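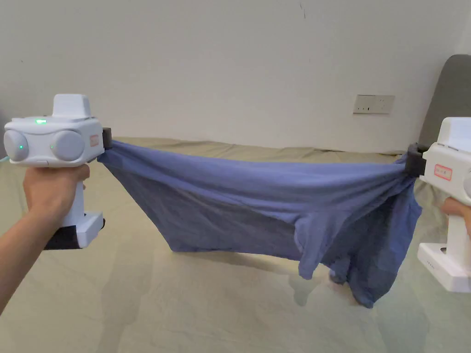 Do you need to buy special kit before a walking week in a hill town?

Most of what you need is already in the kitchen drawer and the airing cupboard. The shops in Hustlow will tell you otherwise, and they have a long high street to pay for.

We have taken the same sort of week in Hustlow for years, always in a rented flat or cottage, and every year somebody sends us a list of clever tricks for it. I have tried a fair number of them. Some work. A good many were plainly written by people who have never dried four pairs of walking socks in a bathroom with no window. Last looked over 6/13/25.

Before you leave the house

Empty the fridge two days before, not the night before. The usual advice is a big "use it up" supper on the last evening, and what you get is an odd supper and a sink full of pans when you should be in bed. Eat the soft vegetables midweek, freeze the bread, and give the milk to next door.

The coin on a frozen cup of water is supposed to tell you if the freezer went off while you were away. It will show you a long power cut. It won't show a short one that softened the ice cream and let it set again. I still do it, as it costs nothing, but I wouldn't trust a chicken to it.

Turn off the water at the stopcock and check that the handle moves well before the day you go. Ours had seized solid. If yours is stiff, don't lean on it with a spanner at six in the morning.

Lights on timers: fine. One lamp coming on at the same minute every evening fools fewer people than the packet claims, so use two and set them differently.

Packing

Rolling clothes saves space, they say. I packed the same bag both ways and could not tell the difference, apart from the rolled shirts having creases in new places. Fold the stiff things and stuff the soft ones down the sides. Vacuum bags do shrink a load, but they do nothing for the weight, and you need a vacuum cleaner to get home again.

What does help is packing by day of use. Put the first night's things and a towel at the top. You will arrive tired, probably in rain, and the cottage towels may be the size of tea towels.

Take:
A roll of bin bags
Two old tea towels
A small bottle of washing-up liquid, nearly full
Clothes pegs, a dozen or so
A sharp knife, well wrapped
A few metres of cord

The knife is the one I would fight for. I have never met a sharp one in a rented kitchen.

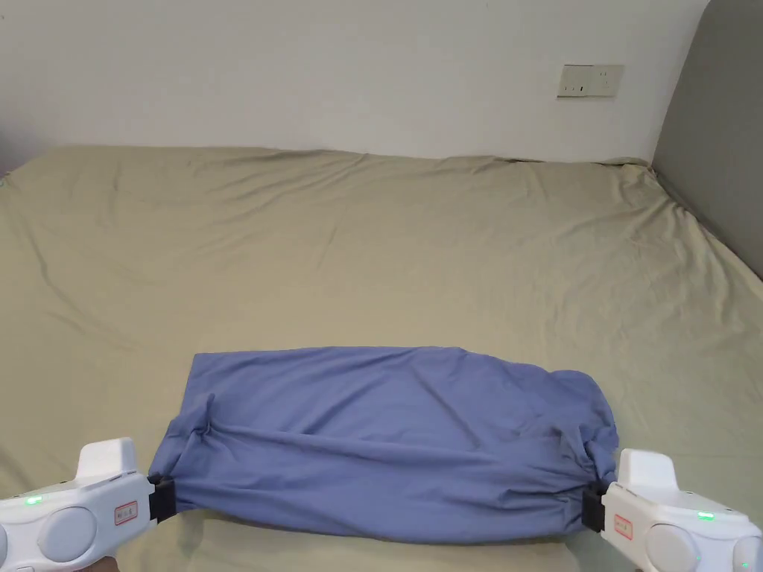 Blue cloth, folded lengthways on the bed.

Wet boots and coats

Newspaper in wet boots is old advice and still good, provided you change the paper after an hour and again at bedtime. Left alone, the first lot just sits there being damp. Take the insoles out. Don't put boots on a radiator or in front of the fire, whatever your uncle did, as the heat can crack leather and loosen glue.

Rice does nothing for a boot. You would need a sackful, and then you have a sackful of boot rice.

The Trimetti boot dryer gets recommended on every walking page I read. We borrowed one. It took up half the hall, hummed all night, and the boots were dry in the morning. The pair next to it, on newspaper, were dry by lunch. If you walk every single day, perhaps. For a week's holiday I can't see it.

For coats, hang them open on a proper hanger over the bath with the door ajar. If water has stopped beading on the outside, wash the coat as the label says before you buy any spray. Dirt is often the whole trouble, and the spray won't stick well to a dirty coat anyway.

Mud

Let it dry. That is nearly all there is to know about mud. People go at it wet with a cloth and push it further in. Leave trousers over a chair, brush them outside with a stiff brush, then wash. For the car, lay an opened-out bin bag under the boots and shake it when you get home.

Vinegar is not needed at any stage, though you will find it in every list going. 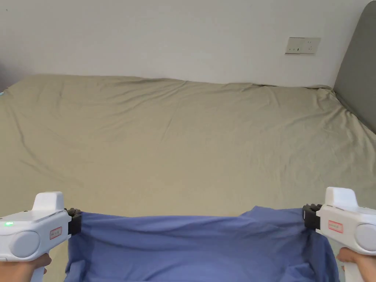 Cooking in someone else's kitchen

Check the oven before you plan meals round it. The one at Sevent Cottage, where we stayed last August, ran so hot that biscuits meant for the middle shelf were black in eight minutes. A slice of bread on each shelf for a few minutes will show you where the hot spots are. You can eat the evidence.

Buy salt, oil and tea bags on the way. Welcome baskets are charming in the listing and mostly contain shortbread.

Flasks: fill with boiling water, leave five minutes, tip it out, then put the soup in. This one I doubted and was wrong about. The soup was still properly hot at the top of the Hustlow path, where the marker stone says 300 metres and feels like more.

Cheese sandwiches travel. Tomato in a sandwich does not, and no arrangement of lettuce round it will keep the bread dry. Carry the tomato whole and cut it when you stop.

If you can't face cooking on the first night, the Đinh takeaway by the bus shelter does a noodle soup that beats anything we have made on two rings. It is on the 61 bus route, if you haven't brought a car. Take your own pan and you can warm up what's left the next day.

Leaving the place tidy

Strip the beds only if the owner asks. Some laundries want the sheets left on so they can check them, and you will have done the job for nothing. Wipe the fridge, take your rubbish to the right bin, and have a look behind the bathroom door, where the swimming things always are.

I would also photograph the meter if electricity is extra. We were once asked for 50 pounds on top and the reading said otherwise.

One more on smells, as I get asked. A saucer of bicarbonate of soda in a musty wardrobe did nothing that I could notice over a week. Opening the wardrobe door and the window did. If the weather is foul, put your clothes over the chair and keep the wardrobe for the empty bags.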